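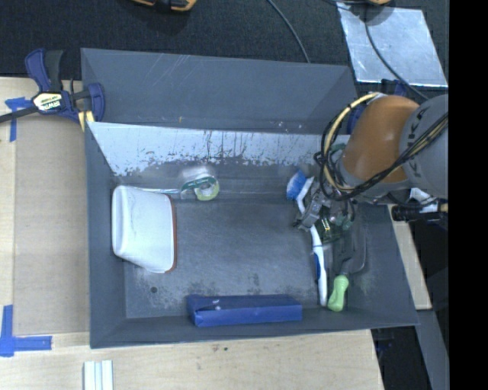

How long should a hot composting heap be left before the first turn? Until the core has passed its peak and dropped 5 degrees below it, whatever the day count says.

From: Sylvain Collet
To: Memuver list
Subject: Re: [memuver] First turn, leaf-heavy heaps

Odette Pons wrote:
> We built the Hevville heap on Saturday, mostly leaf with grass
> clippings from the Rey ground. The core reads 73 and the outer
> layer is still cold. The old Illitz sheet says to turn on day
> three regardless. Is there any reason to wait? Also, the probe
> I have is only 90 cm long and does not reach the middle from
> the side.

Odette,

73 is too high to sit and watch. The rule above assumes a peak in the sixties. Over 70 I would turn the same day, and add water as the material goes over. Grass clippings in layers will do this; mixed through the leaf they heat more slowly and hold for longer.

The Illitz sheet was written for manure heaps with straw, where day three is usually close enough. Leaf is slower to start and the peak comes late, so a fixed day tends to catch it on the way up. You lose heat and gain very little.

On the probe: go in from the top at an angle, not from the side. Take three readings along the length of the heap and use the highest. Leave the probe in for two minutes each time -- the dial type lags badly.

Moisture matters more than the turn itself at this stage. Squeeze a handful from halfway in. A drop or two between the fingers is right. If it crumbles, water it. With 3,000 litres of leaf in one heap the middle can be bone dry while the outside looks sodden, particularly in December when rain only wets the top.

I would not add more grass until the second peak has passed.

Sylvain

--
Memuver mailing list
Reply to the list, not to the sender

2 replies | 5 shares

Recent threads
Covering heaps in wet weather
Leaf mould or compost: separate bays?
Re: Dial thermometers, calibration
Wood chip as a base layer

This site uses cookies to remember your archive settings. Accept | Settings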